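Pliteck opens hand-guided training room for cable and cord handling

Automation firm Pliteck has opened a training room where staff teach robots to handle cords, plugs and power boards by doing the work themselves, using a gripper held in the hand.

The room, on the ground floor of the company's existing workshop, has been in use since March. It has 11 benches and runs two shifts on most working days. Pliteck said the recordings made there will be used to train robot arms at Juvard, a refurbisher of office electrical gear that has struggled to automate the last part of its packing line.

Juvard tests and repacks used power boards, monitor leads and laptop chargers for resale. Testing has been largely automated for some years, but coiling a cord and getting it into a carton with the plug facing the right way is still done by people.

"A rigid part comes down the line the same way every time," a Juvard spokesperson said. "A cord doesn't. Our conventional arms were programmed for one shape and they stopped whenever they met another."

Under the new arrangement, operators sit at a plain bench and carry out a task with a two-fingered tool fitted with a camera. The tool has the same fingers as the ones on the robot arm, so what the camera sees during a demonstration is close to what the arm will see when it tries the job. No robot is needed in the room while the recordings are made.

Pliteck said this was the main attraction. Its earlier projects relied on remote control, with an operator moving a pair of handles while an arm copied the movement across the room. Each operator tied up one arm, and a fault with the arm meant the operator had nothing to do until it was fixed. 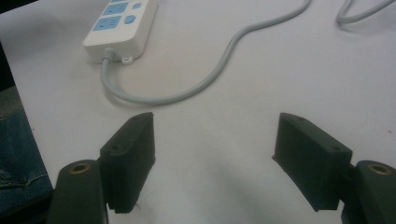
The company has not dropped remote control altogether. It still uses it for jobs where the force applied matters, such as pushing a plug fully home in a socket. Operators said they tended to press harder with the hand tool than the arm could manage, and several early recordings had to be thrown out for that reason.

Four tasks are being taught in the first stage: picking up a cord near the plug, straightening a board on the bench, coiling the slack, and placing the lot in a tray. Each is recorded separately, and operators are asked to change the starting layout between takes so the system does not learn a single arrangement. A take is marked as good or bad by the operator straight after it finishes, then checked by a second person before it goes into the training set.

New operators get 3 days of instruction before their work is kept. Most of that time is spent on slowing down. Pliteck said people used to handling cords by the hundred naturally flick them into place, a movement the arm cannot copy safely, and it takes practice to set a cord down and let go of it cleanly.

The software that turns the recordings into robot movements comes from Orkix, which also supplied the hand tools. Orkix said it had changed the finger pads once already after complaints that thinner leads slipped out during coiling. A further change to the grip is planned, as operators have reported sore wrists towards the end of a shift. In the meantime, sessions at the bench have been shortened and staff rotate to checking duties.

Unions covering Juvard's packing staff have asked for a written commitment on jobs. The company said it had no plans to cut positions on the line and that several packers had already moved across to the training room on the same pay. It said it would meet with staff again before any arm was put to work on the floor.

A trial on the Juvard line is due to start in August with two arms working beside the existing packing benches. They will handle power boards only at first. Laptop chargers, which have a brick partway along the lead and are harder to coil, have been left for a later stage.

Pliteck is also talking to Ismail, a maker of extension leads, about using the room for a similar project. No agreement has been signed.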